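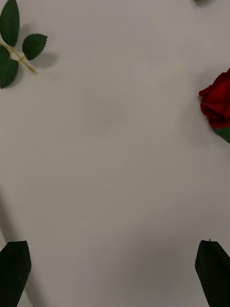

Wrist view over the table, leaves on one side and a rose on the other.

Blog > Workshop notes > Teaching by hand

We use cookies to remember your reading preferences. Accept or manage settings.

I spent most of March teaching a robot arm to pick up fake flowers. The project is called Cistusow and the arm is driven by remote control. I move a handle, the arm copies me, and everything gets recorded so a policy can be trained on it later. By the end of the month I had 1,164 demonstrations saved, and I threw out 144 of them.

Most of the ones I threw out were my own fault. I would close the fingers early, miss the stem, back up and try again. A person does this all the time without thinking, but in the recording it looks like the miss is part of the job. The first model we trained at Tiller learned to miss once before every grasp. It was very reliable about it.

Roses are harder than I expected. The bloom is wide and soft and the stem is thin, so there is a choice to make about where to grab. For the first few days I went wherever felt easy. Then I wrote a rule on a card and stuck to it: come in from above, line up with the stem just under the bloom, stop, close. The stop matters. It lasts maybe half a second and it made the recordings much easier to sort.

Loose leaves get left on the table on purpose. I want the arm to see plenty of green that it should ignore.
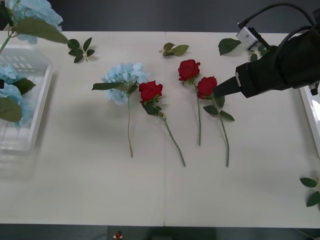
Ehlers thinks the pause is a bad habit and that I'm teaching the arm to be slow. Drive it the way you want it to run, was the advice, and fix the labels afterward. I tried that for one session of 30 pickups. My labels were worse and my wrist hurt, so I went back to the card.

I still move the flowers by hand between takes — a little turn here, a stem pointed the other way there. Hondar has a script that tells you where to put each one, and I may borrow it. Next up is the hydrangeas, which I have been putting off. The heads are big and they hide the stem from the wrist camera on the way down.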